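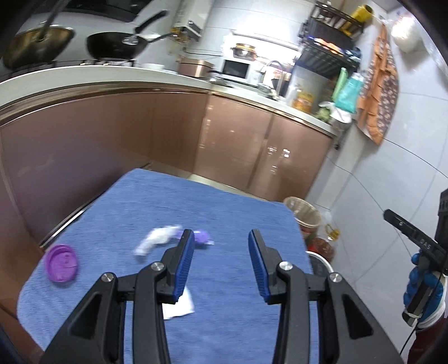 Comparing fingertip pads on a hand-held gripper

Last updated Tue 11 April

This page covers how to compare two sets of fingertip pads on the same hand-held gripper, using a simple clear-the-table job: pick light trash off a cloth, carry it to a bin, let go. It was written with the Rerkix ribbed pads and the Pekomov smooth pads, but the steps work for any pair of pads that fit your fingers.

A clear-the-table job is harder on pads than block stacking. Tissue folds when you touch it. Candy wrappers slide. A thin plastic lid lying flat gives the fingertips almost nothing to hold. If two pads score the same on blocks, they often come apart on the lid.

What you need

One hand-held gripper with a wrist-view camera
Two sets of pads
A low table with a fitted cloth
A bin with a wide opening, lined
One thin round lid, a few wrapped or crumpled items, paper tissue
Isopropyl wipes
A score sheet, paper or spreadsheet

Step 1. Fit the first pads

Open the jaws all the way and wipe the fingertips. Let them dry. Press the pad on from the base toward the tip so no air is trapped under it. Check that both pads sit at the same height. A pad that is one rib too high on one side will tip a flat object every time, and you will blame the pad material for it.

Close the jaws slowly on a strip of paper and pull. The paper should drag evenly along the full length of the pads. If it pulls free at the tips and holds at the base, the fingers are not closing parallel. Fix that at the linkage screws before you go on.

Step 2. Set the camera

Lock exposure. Kitchens are bad for auto exposure: shiny cabinet doors and pale tile will pull the image up and down as you turn toward the bin. Set it so the cloth has visible texture and accept that a bright wall will wash out.

Keep both fingertips in view for the whole stroke, fully open and fully closed. If you can't see the contact surface you can't tell a slip from a miss later, and those are scored differently.

Step 3. Lay out the table

Put the lid near one edge of the table, flat side down. Put the wrapped items and the tissue closer to the middle, with at least a finger's width between them. Leave one side of the table clear so you have room to come in low.

Do not tape anything down. Do not smooth the cloth between picks. Reset it only between runs.

Step 4. Run the picks

Take the items in a fixed order. We use tissue, wrapper, crumpled item, lid. Come straight down, close, lift to bin height, move across, and stop over the opening before you release. The stop matters. It gives you a clear moment in the recording to mark as the start of the release.

Do 17 runs with each set of pads. Drop the first 3 from the results, as they are mostly your hand getting used to the grip. If two people share the work, each person should do full runs with both pads.

Score each pick as one of these:

Clean: picked and released on the first try
Slip: the pads touched the item and lost it
Miss: the pads closed without touching the item
Stick: picked, but did not fall when the jaws opened

Step 5. Check the release

Most pad reviews skip this part. Soft pads that do well on pickup can hold on to film and tissue when the jaws open. Hold the gripper over the bin with the fingers open and nearly parallel, tips pointing down, and wait a full second before moving away. Anything still on a pad at that point is a stick.

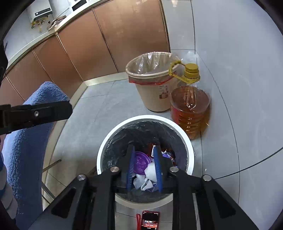 Jaws open over the lined bin, with the purple lid lying beside the left pad.

Do not shake the gripper to free an item. If it needs a shake, score it as a stick and take it off by hand.

Step 6. Swap pads and repeat

Peel the first pads from the tip down, wipe, and fit the second set as in Step 1. Redo the paper test. Pads of different thickness change the closing point, so reset the closed position in the Zurbridge controller menu. On our unit that was a change of 13 counts. Leave the grip force alone.

Our results

With the force value at 800 on both sets, the ribbed pads had fewer slips on the lid. The smooth pads did better on tissue, mainly through fewer sticks. There was no real difference on wrappers. We kept the ribbed pads for the Krūmiņa kitchen runs and plan to test a softer version in August.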